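Kitchen bench notes, continued from October. This part covers the sink end and the snack problem. Dry subject, in the sense that keeping things dry is the subject.

Layout for anyone joining now: white benchtop, one run, dark sink let into it, metal rail along the far edge of the sink. Cleaning gear hangs on the wall. Everything else competes for the flat part.

The flat part is the issue. Snacks get opened next to the sink. Packets then stay next to the sink. Anything fried or flaky picks up moisture there faster than anywhere else in the kitchen.

I put a Rinik humidity logger on the bench for 19 days, moving it between two spots. Beside the sink it read 8 points higher on average than at the far end. Peaks line up with dishwashing, as you'd expect.

It's a cheap logger with a slow sensor, so ignore anything shorter than ten minutes. The average is good enough to decide where a biscuit goes.

Two kinds of snack in play. Type A: individually sealed, crimped both ends. Type B: loose pieces out of a shared bag. They need different storage and I had been treating them the same.

One of each, sink end of the bench. 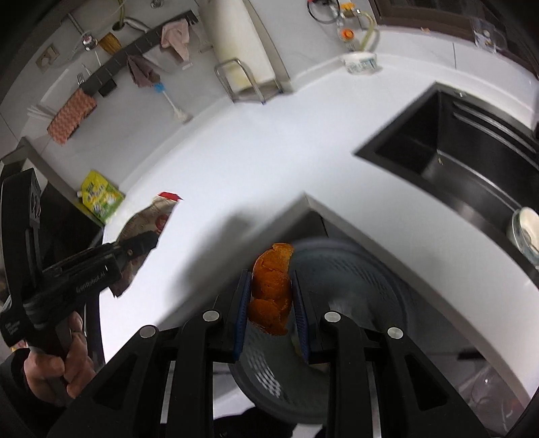
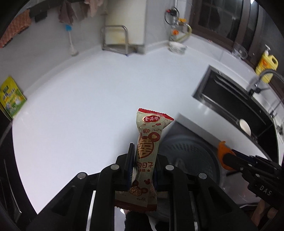

Type A can sit almost anywhere. The crimp is the weak point, so don't stand them on end under other things. A box without a lid is fine. Mine went in the drawer under the kettle, flat, two layers.

Type B is where the losses are. A paper bag with the top folded over does very little against humidity. Plastic with the top twisted is better, and plastic with a proper clip is better again. A gasketed tub beats all of them if you remember to close it.

Current tub is a Fludar, the square one with four latches. The gasket comes out for washing and has to go back in the same way round. I got this wrong twice. If one latch feels stiffer than the other three, the gasket is twisted in that corner.

The round Kombo tub was returned. Screw lid, no gasket, and the thread collects sugar. After some 23 openings the lid was grinding. Possibly fine for dried pasta.

Crumbs. Flaky fried stuff sheds when you pick it up and sheds again when you bite it. On a white bench the crumbs show, which I count as a feature. Orange crumbs on a speckled grey top would stay there until spring.

Procedure: dry brush first, then a damp cloth. Wet cloth first makes a paste with the oil and you end up moving it about the bench. The paste also sets in the join around the sink.

About that join. The old bead of silicone had gone grey along the front. I cut it out, cleaned the gap with metho, left it overnight and re-laid it. No movement so far. I'll check it again when the weather turns.

Hanging storage, several people asked. Rules I'm using: cloths don't touch each other, brushes hang with bristles clear of the wall, scourers get their own spot. A cloth folded double over a bar takes roughly twice as long to dry as one hung single. Hang it single.

Bottle brushes: rinse, shake, hang. Don't stand them bristle-end down in a cup. The cup ends up dirtier than the bottles.

Paper towel stays on the bench, at the back. I tried it under the sink for a fortnight and usage went down a little, but cloth usage went up and so did the laundry. Moved it back.

Jolene Donnelly asked in the replies whether a splash guard between the sink and the snack area would do the same job. Partly. It stops droplets. It won't do anything about water vapour, and the logger is mostly seeing vapour. Distance is cheaper.

She also asked about a Jandier over-sink board. I haven't used one. The listed width is 2 cm short for my basin, so it would drop in – measure the inside edge before ordering, the outside one tells you nothing.

Silica sachets: yes, they work in the closed tub. They do nothing useful in an open packet. Keep them away from kids and don't reuse the ones that came with shoes.

Stale pieces can be recovered to some extent. Low oven, single layer, door open a crack, then cool completely before the tub. If they go in warm you've just put the moisture back. Microwaving makes fried dough tough, so I don't.

Where it stands at Dec 26, 2018: sealed packets in the drawer, loose stuff in the Fludar at the dry end, brush on a hook within reach of both. There is still a bag open by the sink most evenings. The system doesn't cover visitors.

Next part is the drawer dividers, once the replacement runners arrive. The left one binds at full extension and I'm not measuring anything until that's sorted.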